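When a storm takes out the only road to a resort, whose job is it to get the guests home? I put that to the operations manager at Prirex, a small tour operator which had 117 customers on the coast at Gretmont when the landslip happened in January 2026, and she laughed, rather tiredly, and poured us both more tea.

"Ours," she said. "People do ask whether it's the airline, or the hotel, or the insurer, and I understand why, but if you sold somebody the holiday then it's you they ring at two in the morning, and quite right too."

It took four days. Grorkon, the coach firm she has used for years, found a way round over the hills (a dreadful road, she says, and the drivers were marvellous), and the last party flew home tired, muddy and in surprisingly good spirits.
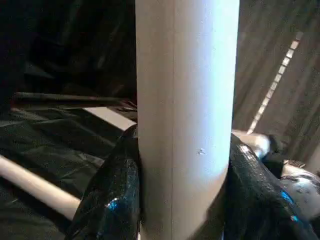 The bill came to almost £2,000 a coach, and she is still waiting to hear how much of it she will get back. What troubles her more is the quiet that has followed. Bookings for February are down by 30 per cent, though the hotels are open and the beaches were never touched.

"They need visitors, they really do," she told me. "The family at the Miettinen guest house fed our people for nothing, every evening, and now their rooms are empty. I'd go tomorrow if I could get away from this desk, and I've told my customers so."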